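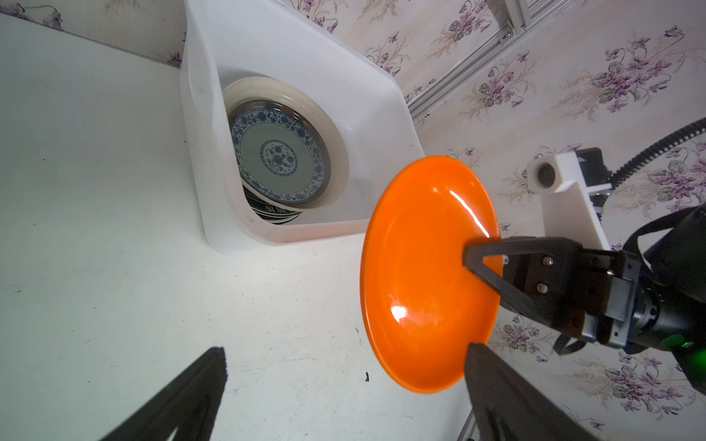

Der orange Teller und die weiße Wanne mit den hochkant gestellten Tellern

Einzelne Teller in einer Wanne aufbewahren

Wer viele Teller von verschiedenen Serien hat, kennt das Problem: Sie passen nicht gut aufeinander. Der eine hat einen flachen Rand, der nächste ist tiefer, und der Stapel wackelt. Ich bewahre meine Einzelstücke deshalb in einer Kunststoffwanne auf, und zwar hochkant. In dieser Anleitung schreibe ich auf, wie ich es mache.

Was man braucht

Eine rechteckige Wanne mit festen Wänden, ein weiches Tuch, und für empfindliche Stücke ein paar Bogen Papier. Meine Tücher sind von Homel, es geht aber mit jedem Tuch, das nicht fusselt. Die Wanne soll innen mindestens 5 cm länger sein als der größte Teller breit ist, sonst kommt man mit den Fingern nicht hinein.

Schritt 1: Alles auf den Tisch legen

Zuerst lege ich die Teller auf einen freien Tisch und sortiere sie nach der Größe. Dabei schaue ich die Ränder an und fahre einmal mit dem Finger herum. Ein Teller mit einer scharfen Stelle kommt nicht in die Wanne, er würde die Nachbarn zerkratzen.

Bei Tellern mit Schrift oder Bild prüfe ich auch die Oberfläche. Auf hellen Glasuren findet man oft kleine dunkle Punkte. Manche gehen mit warmem Wasser und etwas Natron weg, andere sind in der Glasur und bleiben. Bitte nicht mit einem harten Schwamm reiben, vor allem nicht über einem Dekor.

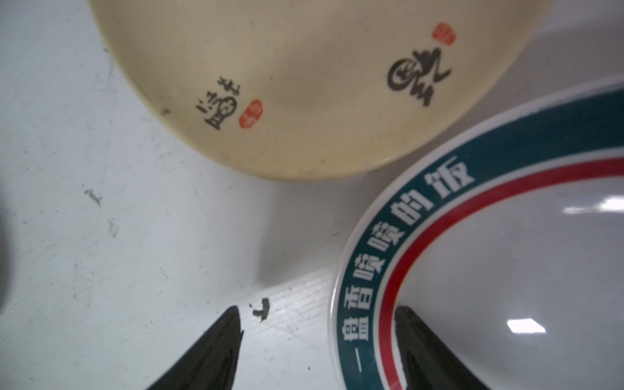

Cremefarbene Schale mit Kalligrafie und roten Siegeln, daneben der Teller mit dem Spruch 一盘香喷喷的饭 („ein Teller duftender Reis“)

Schritt 2: Die Wanne vorbereiten

Die Wanne auswischen und 48 Stunden offen stehen lassen, wenn sie neu ist und noch nach Kunststoff riecht. Dann stelle ich sie an den hinteren Teil des Tisches, damit vorne Platz zum Arbeiten bleibt.

Schritt 3: Die ersten Teller anlehnen

Man beginnt an einer kurzen Seite. Der erste Teller lehnt an der Wand, der zweite am ersten. Beide sollen leicht schräg stehen, ganz senkrechte Teller kippen leicht um. Den größeren stellt man nach hinten, so sieht man später den Rand und weiß, was dort steht.

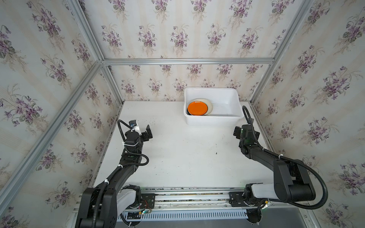

Schritt 4: Die übrigen Teller dazugeben

Jeden Teller fasse ich am Rand und lasse ihn langsam hinunter, bis er den Boden berührt. Erst danach lehne ich ihn an. Zwischen glänzende dunkle Stücke und helles Porzellan kann man ein Blatt Papier legen, denn auf Schwarz sieht man jeden Kratzer.
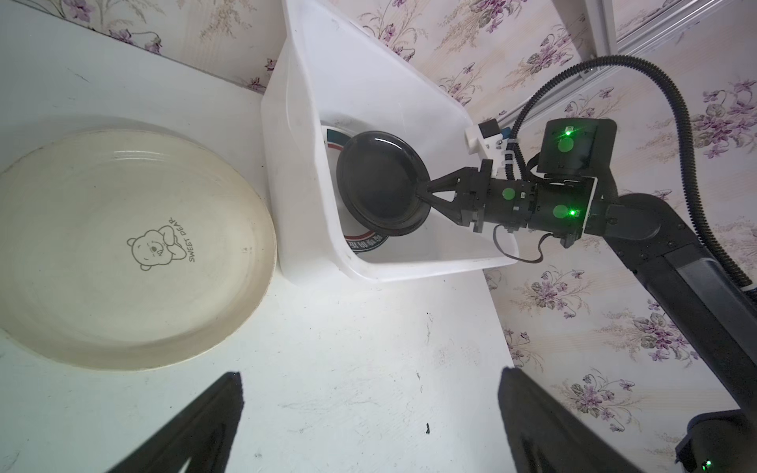
Schwarzes rundes Geschirr mit glänzendem Rand in der Wanne, links der Bärenteller mit „SWEET DEAR“

Beim Herausnehmen geht man umgekehrt vor und fängt mit dem vordersten Teller an. Nie einen aus der Mitte ziehen! Eine volle Wanne trage ich immer mit beiden Händen von unten.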